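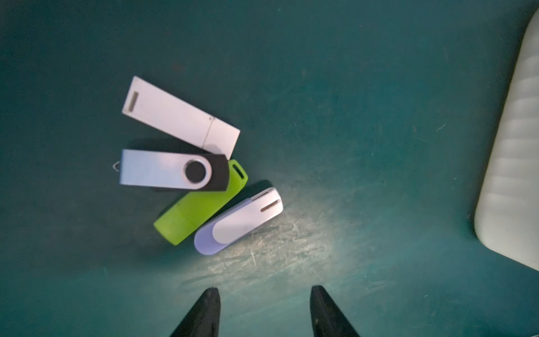 Section 4: Running the sorting demonstration on open days

4.1 Before visitors arrive

This section covers the small-parts sorting demonstration on the Wallden bench arm. It assumes the arm has been mounted and levelled as set out in Section 2 and that the Stitance control software is installed on the demonstration laptop. If the arm has been moved between buildings, repeat the levelling check before going further.

Allow 45 minutes for set-up if the bench is already in position. The first group at the McKinnon open day usually comes through at 9 am, and the arm should be homed and idle by then.

1. Put the barrier posts out on the three public sides of the bench. The belt must sit at least 1539 mm from the centre of the arm's base. Floor marks are provided in the McKinnon hall. At other venues, measure it.

2. Check that both emergency stops are released. One is on the operator's side of the bench and the other is on the lead that hangs from the laptop stand.

3. Wipe the tabletop with a damp microfibre cloth and let it dry. Do not use spray polish. It leaves a film that reflects the hall lights back into the wrist camera. Old scratches in the paint can be left alone.

4. Switch on the arm controller, then the laptop. Wait for the controller light to go from amber to green.

5. Open Stitance and choose Demonstrations, then Small Parts. The wrist camera view opens in the left panel.

6. Press Home. The arm lifts, turns to its rest position and opens the gripper.

CAUTION: Keep hands, lanyards and loose sleeves off the bench while the arm is homing. It takes the shortest path and does not look for obstacles.

4.2 Checking the camera view

The view in the left panel comes from the wrist camera, so it moves with the arm. The tips of both fingers should show at the bottom of the panel and point in towards the pick area. If only one finger shows, the camera bracket has been knocked. Loosen the two screws on the bracket, centre it by eye and tighten again.

1. Jog the arm to the position saved as Look Down.

2. Check that the table surface is sharp. Fine scratches should be easy to make out.

3. Look for glare. A pale patch on the teal paint is acceptable where the surface is worn and catches the light, provided no parts are lying on it. If the patch reaches the pick area, close the nearest blind or shift the bench lamp.

4. Press Save Background while there are no parts on the table.

NOTE: Save the background again whenever the lighting changes. In the McKinnon hall this normally means once at set-up and once after lunch.

4.3 Laying out the flash drives

The standard parts for this demonstration are USB flash drives. They are light, they survive being dropped, and visitors of any age know what they are. Use four drives of different colours and shapes. The current kit has a long white one, a silver and black swivel type, a lime green one, and a lavender and white one with rounded ends.

1. Place the drives by hand in a loose group, flat on the table, at mixed angles.

2. Let some of them touch. One drive may rest partly on another. Do not stack them more than two deep.

3. Leave at least one drive lying clear of the others. The arm will generally choose it first, and a clean first pick gives the operator time to talk.

4. Keep the group clear of the large fixtures on the bench. The fingers need room to open on either side of each drive.

NOTE: The swivel drive must be closed before it is placed. If the metal cover is turned out, the software may read it as two parts and grip the cover only.

NOTE: Do not use drives that hold anyone's files. Kit drives are wiped and labelled in the storage case.

4.4 Running a cycle

1. Ask the group to stand behind the belt. No more than 12 visitors should be at the barrier at once. Ask the others to wait by the display boards.

2. Press Scan. Coloured outlines are drawn over each drive on the large screen. Check that the number of outlines matches the number of drives before continuing.

3. Press Start. The arm moves at demonstration speed, limited to 200 mm per second. Do not raise this limit while the public is present.

4. Stay within reach of an emergency stop for the whole cycle. A full cycle takes roughly two minutes.

5. When the arm returns to rest, press Hold. The cycle is over only when the panel reads HELD.

6. Collect the drives and lay them out again as described in 4.3.

CAUTION: Never reach in to straighten a drive while the panel reads RUNNING or WAITING. WAITING means the arm is about to move.

Visitors often ask to place the drives themselves. This is allowed between cycles, with the panel at HELD and the operator standing beside them. Children under 9 may point to where a drive should go but must not reach over the bench.

4.5 If something goes wrong

Two drives outlined as one: Press Hold and separate them by a finger's width, then scan again. It happens most with a drive that lies across another of similar colour.

Gripper closes on nothing: The background is probably out of date. Clear the table, save it again and restart from 4.3.

Drive slips during the lift: Check the finger pads for dust and wipe them with a dry cloth. If slipping continues, fit the spare Vava pads from the storage case. They press on without tools.

Arm stops with a red light: Leave it where it is. Move visitors back, note the code on the panel and turn to Section 7.

4.6 Packing up

1. Press Home, then Park.

2. Shut down the laptop first and the controller second.

3. Return the four drives to the case and sign the kit sheet.

4. Fit the grey cover over the arm. Leave the barrier in place until the controller light is out.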